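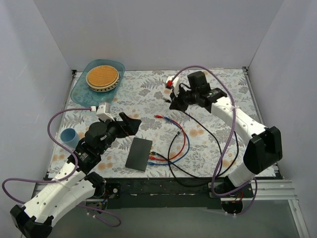
Storing old damask tablecloths, rolled or folded?

dullau_linens
I bought 5 damask tablecloths at an estate sale in Puridville in July. Banquet size, white on white, one has a drawn thread border. They have been folded a long time and the creases are yellow. Should I roll them after washing or refold them?

Aslı Akbulut
Roll. Get a cardboard tube, cover it with acid-free tissue, and roll with the right side out. I have done mine this way for years and never had a split. Don't starch before you put them away.

lubis2658
Nobody with a normal closet can roll a banquet cloth. I fold in thirds, put tissue in the folds, and change the fold lines twice a year. Mine are fine.

Aslı Akbulut
Twice a year works if you do it. Most people don't. Damask breaks right on the crease.

dullau_linens
What about the yellow lines? I was going to use bleach.

clikadano
No chlorine bleach on linen. Long soak in warm water with oxygen bleach, change the water when it turns brown, rinse more than you think you need to.

lubis2658
Agree on the bleach. I'd skip the dryer too. Iron while damp, from the back.

dullau_linens
Two are soaking now. I have room for one tube under the bed so the drawn thread one gets rolled and the rest get folded.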